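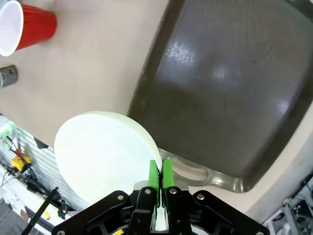 A white plate, tipped up beside a big dark tray. The red cup has gone for a lie-down.

Clearing the Table: the Science of a Very Dull Job
Everyday Things Explained, by Jintana Pongsiri
Updated 10 May 2022

Somebody in your house has probably asked you to clear the table. You may have answered that you were busy, or that it was your brother's turn, or that you had suddenly gone deaf. These are traditional replies and they have never worked on anybody's gran.

So you might as well know what you are dealing with. Plates, cups, bowls, cans and trays look like the most boring objects ever made, but each of them has a shape, and somebody once had to decide on it.

Why do plates have a rim?

Put a pea on a perfectly flat board and give the board a nudge. Now go and find the pea. The raised edge of a plate keeps gravy, peas and beans from leaving early.

A rim also gives you somewhere to hold. Pinch a plate by its edge and your thumb stays out of the custard. There is a catch, though. The middle of the plate is a long way from your fingers, and its weight pulls downwards, so the plate tries to twist in your grip. Scientists call a twisting pull like this torque (say it "tork"). You can feel it if you hold a plastic plate by one edge, then slide your other hand underneath the middle. Much easier. Waiters know this, and it is how they carry soup past people in expensive jackets.

Turn a plate over when it's clean and you will find its plain side. Lots of plates have a raised ring underneath for standing on, called the foot. Others are simply flat. Have a look at the ones in your cupboard, and please check for gravy before you turn them over. I once forgot, in November, wearing a cream jumper.

Why do party cups fall over?

A party cup is light, tall and usually narrower at the bottom than at the top. The narrow bottom lets one cup slide inside another, so a whole stack fits in a carrier bag. For the Prutport Summer Fair my friend Vilmos Bognár bought 2,028 of them, and they all went in the back of his car. His dog had to walk.

The same shape makes an empty cup easy to topple. Things stay standing as long as their weight is above the part that touches the table. Tip something with a wide base and it has to go a long way before it falls. Tip something with a small base and over it goes. A sneeze might do it.

And the ridges? Many plastic cups have rings running round them, like the red one at the top of this page. Thin plastic is bendy, and a fold or a ridge makes it stiffer. You can test this with a sheet of paper. Hold it by one short edge and it flops. Fold it into a zigzag like a fan, hold it by the end again, and it sticks straight out. Same paper, no magic. The ridges also give your fingers something to grip.

Why is a bowl not just a deep plate?

It more or less is. The line between a shallow bowl and a deep plate has been argued over in my kitchen for years, mostly by me and my neighbour Tamás Szilágyi, who eats spaghetti from something he calls a plate and I call a bowl. The curved sides help push food on to your spoon. Try chasing the last bit of cereal across a flat plate and you will see the point of them.

Bowls also nest, with small ones inside big ones. They do not nest if somebody has left a spoon in the bottom one. They wobble, and then everyone looks at you.

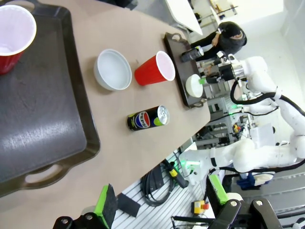 Trays, red cups, a white bowl and a can on its side, all sharing one table.

Why do cans roll?

A can is a cylinder, which means it has two circles for ends and a curved wall in between. Standing on its end, it is quite well behaved. On its side it touches the table only along a thin line, so there's hardly anything to stop it rolling.

Cans are cylinders for a good reason. Fizzy drinks push outwards in every direction, and a curved wall shares that push out evenly. A square can would bulge in the middle of each side and have weak spots at its corners. It would be lovely for stacking, right up until it wasn't.

Find the ring pull on top of a can next time you have one. It works as a lever. You lift one end a fair distance with a small effort, and the other end presses down a tiny distance with a big push. Don't go poking about inside an open one, as the edges can be sharp.

What is a tray really for?

A tray is for being lazy in an organised way. I mean this as praise. If there are five things on the table and you carry them one at a time, you walk to the kitchen five times. With a tray you walk there once, feeling important.

Good trays tend to have a raised edge, which does the same job as the rim of a plate, only this time the peas are cups. Many have holes cut at the ends to put your fingers through. A hole is the cheapest handle there is -- it's made of nothing -- and it gives you a firm hold without anything sticking out to bash the door frame.

The secret is in the loading. Heavy things go in the middle. If they all go at one end, you get that twisting pull again, and the tray tips towards the heavy side. Tall things go in the middle as well, with short things round them. Cans lie down only if you enjoy surprises.

Try it yourself: the great tray test

You need a plastic tray, some plastic cups and a bit of carpet. You don't need your grandmother's best china.

Put a cup in the middle of the tray and lift one end very slowly. Stop when the cup moves. Did it slide, or did it topple? Then put a damp cloth under the cup and have another go. The cloth adds friction, the rubbing force that stops things slipping past each other, so the cup should stay put for longer.

Next, pour a little dry rice into the cup and see whether it topples sooner or later than an empty one. Guess before you try. Ghislain Wong, aged nine, wrote to tell me he spent about 40 minutes on this and then another while picking rice out of the carpet. He did not say what his guess was, so I have my suspicions.

Words to drop into conversation

Torque: a twisting pull.
Friction: the force that stops things sliding about.
Cylinder: the shape of a can.
Nest: to fit inside one another, like bowls.
Foot: the ring under some plates. Also the thing you drop them on.

Next month Jolán Balogh explains why teapots dribble.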